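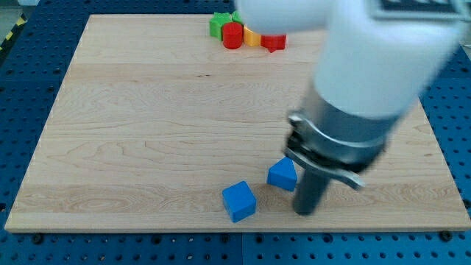 Sorting cell, Kindik line: arm over the maple-coloured board, blue blocks at the near side, the mixed group further back.

Gallery – Automation at Punadine
January 21, 2019

The Kindik cell took over block sorting in October. Cycle time is 20 seconds per set. Two packers who sorted by hand now load trays and check rejects, and each shift starts with 30 minutes of cell training. Lifting has gone down; time spent at the screen has gone up. Staff can stop the arm at any point without asking a supervisor. Rota changes are posted 48 hours ahead.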